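Flistau opens simulated dining room collection to outside research groups

Flistau has released the first part of Trornotetti, a collection of robot arm demonstrations recorded in simulated household rooms. The release holds 1,471 demonstrations and can be requested from Wednesday by university groups and companies working on learning systems for handling objects.

The demonstrations were made by operators who steered a simulated arm by hand controller. Each one is stored with the arm's joint positions, the state of the gripper, the views from several virtual cameras and a short written instruction. Runs in which the operator dropped or missed the object have been kept and are marked as such, so that users can decide whether to train on them.

Work on the collection began at Flistau's Bindoseo office, where 20 operators were trained on the controls before recording started. A single session lasts 70 minutes, including breaks. Operators are given an instruction and a room, and choose their own way of carrying the task out.
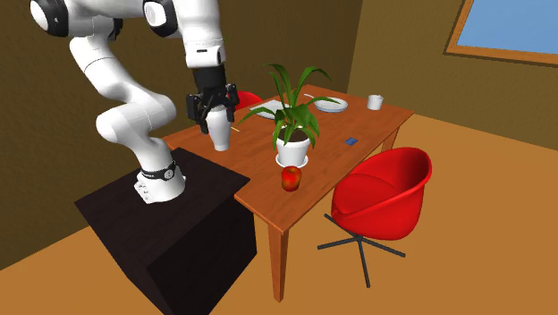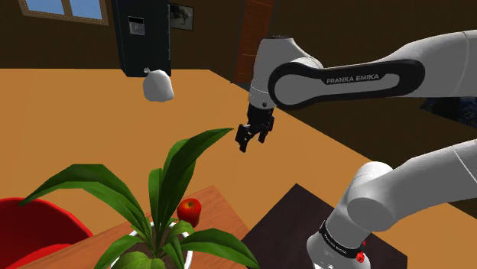

Two views from the dining room set in Trornotetti, each with the simulated arm, a potted plant and a red apple. In the first, the gripper holds a white vase over the table.

Plants were included in the dining room set at the request of early users. Long leaves can hide part of an object from one camera and leave it clear to another, and the test users wanted more examples of this kind.

The rooms were built by Garg, a studio that makes 3D interiors for training software. Under the agreement between the two companies, Garg supplies the furniture and household objects and Flistau is responsible for the arm model, the recording tools and checking the finished data. Every demonstration is replayed once before it is accepted, and those that do not replay correctly are removed.

Flistau plans to add three more rooms to the collection, starting with a kitchen. Recording for the kitchen is due to begin in April. Groups that have access to the first part will receive the additions without a new application.

Trornotetti is free for teaching and non-commercial research. Companies need a licence, with terms available from Flistau's Bindoseo office. Applications should state the intended use and the name of the group responsible for storing the data.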